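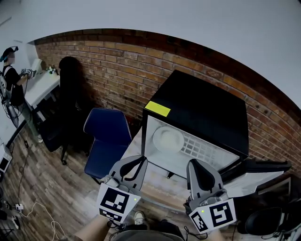 Le micro-ondes ouvert, deux pinces tenues à la main.

Je travaille chez Volham depuis quatre ans. J'y suis entré pour préparer des commandes, et depuis le mois d'octobre je passe une partie de mes journées à faire des gestes de cuisine et de rangement avec une pince dans chaque main. Plusieurs lecteurs m'ont demandé ce que devenait mon poste après mon dernier billet, alors je reprends les choses dans l'ordre.

Le projet s'appelle Tatero. La direction veut des machines capables de s'occuper de la salle de pause, du linge, des petits rangements, et plus tard d'une partie de la préparation. Pour cela il faut d'abord des enregistrements de gestes faits par des gens. On ouvre la porte d'un micro-ondes, on pose une assiette, on la reprend, on referme. Puis on recommence. L'objectif fixé à l'équipe est de 300 séquences par semaine, et il est question de passer à 400 après le nouvel an.

Au début je serrais trop fort et j'avais mal au pouce le soir. Agustina Ojeda, qui forme les nouveaux, m'a appris à garder les coudes près du corps et à ralentir avant le contact. Une poignée de porte demande plus d'attention qu'une couverture. Une assiette plate est pénible, parce qu'il faut glisser un doigt de la pince dessous sans la pousser au fond.

Ce qui a changé concrètement : je marche beaucoup moins. Je n'ai plus de chariot ni de liste à cocher. Je ne parle presque plus aux chauffeurs, et cela me manque un peu. En revanche les horaires sont fixes et je rentre chez moi avant la nuit. La paie est la même, avec une prime que nous avons obtenue après deux réunions assez tendues.

Tout le monde ne le prend pas de la même façon. Ignacio Riquelme a refusé de changer de poste. Il considère qu'on lui demande de former son remplaçant, et il l'a dit à Hortensia Lucero, notre responsable, devant toute l'équipe. Elle a répondu qu'aucun départ n'était prévu sur le site. Elle n'a rien promis au-delà de l'année prochaine. Je pense qu'elle était sincère et qu'Ignacio n'a pas tort pour autant. 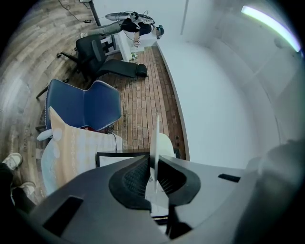 Faut-il une formation technique pour passer sur ce genre de poste ?
Aucun diplôme n'a été demandé chez nous. Il y a eu deux jours d'apprentissage, puis une période pendant laquelle Agustina relisait nos séquences et nous disait lesquelles refaire.

Reste la question de la suite. Joaquín Sosa, du service informatique, apprend à trier les enregistrements et à repérer les mauvais. Il m'a proposé de m'y mettre aussi. C'est un travail assis, devant un écran, et je ne suis pas sûr d'en vouloir toute la journée. J'ai demandé à partager mon temps entre les deux, la réponse doit arriver avant la fin du mois.

Nous avons aussi demandé par écrit ce qui est conservé de nos gestes et pendant combien de temps. La réponse tient en une demi-page et elle est affichée près des vestiaires. Elle ne dit pas si un autre site pourra s'en servir, par exemple celui d'Ocampo. Ivana Quezada a renvoyé la question au nom de l'équipe le 8/11/19. Je mettrai la réponse ici quand nous l'aurons.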